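Speaker notes: Bottled water at the Lillidden site
Speaker: Sobia Marwat, Facilities
Staff briefing, 10/28/26

Slide 1. Purpose
Good morning. This briefing sets out how drinking water will be supplied at Lillidden from December, and what each team is asked to do with bottles once they have been opened. Please hold questions until slide 5.

Slide 2. Present position
Last year the site ordered 3,692 bottles. At the September check, 735 part-full bottles were collected from desks, window sills and the main hall. Pause here. The Dedwood building has 36 staff and recorded a much lower figure per person, so we have borrowed its procedure almost unchanged.

Slide 3. Storage
Stock will be kept in the Anghel store – the room beside the goods entrance – and issued by the case. Cases are to be stacked no more than two high. Team leaders sign the sheet on the door.

Slide 4. Opened bottles
Read the slide aloud. A bottle left under the hall lights looks much like any other, and the owner is seldom able to pick it out afterwards. Labels of the wrap-around kind leave clear plastic above and below, and the upper part is the place for initials. Use the marker pens supplied. The ribbed plastic takes ink poorly, so write between the ridges where possible. 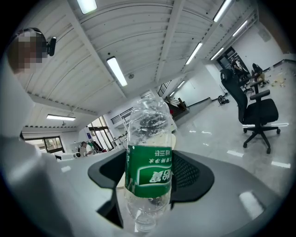 Slide 5. Empties and questions
Empties go in the Zesden cages, caps on, labels left in place. Collection is on the first working day of each month. Mention that the cage by the lift has been moved to the rear corridor.

Take questions for five minutes. If asked about refill points, state that two are planned and that the dates have yet to be confirmed.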